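Idlow Bedding Reuse Scheme – progress report to the Warrier Fund, February

Prepared by Gopinath D'Souza

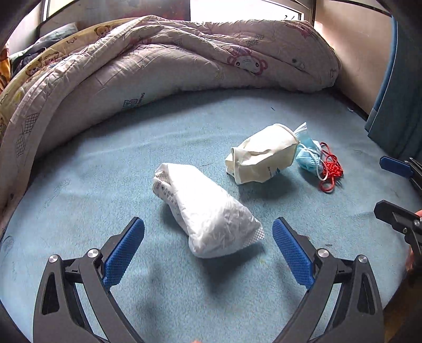 The scheme collects bedding from hotels and households in Idlow, has it washed, and passes it to families moving into unfurnished lets.

We gave out 917 items in this period against a target of 697. Most were single sheets and pillowcases. Double duvets are still short and we have a waiting list for them.

Laundry costs went up in January when our contract with Lanero ended. The new contract is dearer per load but includes collection, so van mileage has dropped. Overall we are slightly under budget.

We lost 2 weeks to a leak in the storeroom. The roof has been repaired – the landlord paid – and damaged stock went for rags.

Next period we plan to open a second collection point at the library and would like to move the unspent travel money to shelving. Please confirm if this is acceptable.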